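Wrist-view pretraining: does the background matter?
Methods and Reproducibility board
11 replies, 400 views

ginette.thibodeau
Posted Aug 17, 2021
Members are invited to comment on the Skingate result before our reading group submits its response. The authors trained a grasping policy on 700 wrist-view episodes, then removed 300 of them at random and reported no measurable loss in success rate. They conclude that variety of background contributes more than volume. I should be grateful for views on whether the conclusion follows.

c_morrison
In my view it does not. Random removal leaves the mix of backgrounds largely unchanged, so the comparison tests volume alone. A proper test would hold the count at 400 and vary the rooms.

V. Honkanen
I agree with Calum on the design, but would not dismiss the finding. Our laboratory ran a similar ablation in February using the Shimada protocol. Policies trained in a single room learned to favour fixed features behind the fingers — wall colour, curtains, the edge of a screen — and their performance fell when the arm was moved.
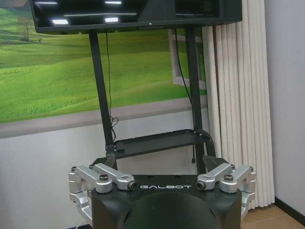

Were the camera and gripper kept in the same relative position for all episodes?
The authors fixed the mount before the first episode and recalibrated only between rooms.

araujo_r
With respect to Vilho, a fall in performance after moving the arm may equally reflect lighting. Unless the lamps were matched between rooms, the two causes cannot be separated. The Savlow appendix sets out a suitable procedure.

V. Honkanen
The lamps were not matched. I accept the point in part, although masking the background at test time recovered most of the loss, and masking does nothing to change the light falling on the gripper.

araujo_r
Masking also removes glare from windows and screens. I remain unpersuaded.

ginette.thibodeau
Thank you both. The response will request a fixed-count comparison and a statement on lighting. Anselmo Godoy has offered to draft the second paragraph. Further comments may be added to this thread.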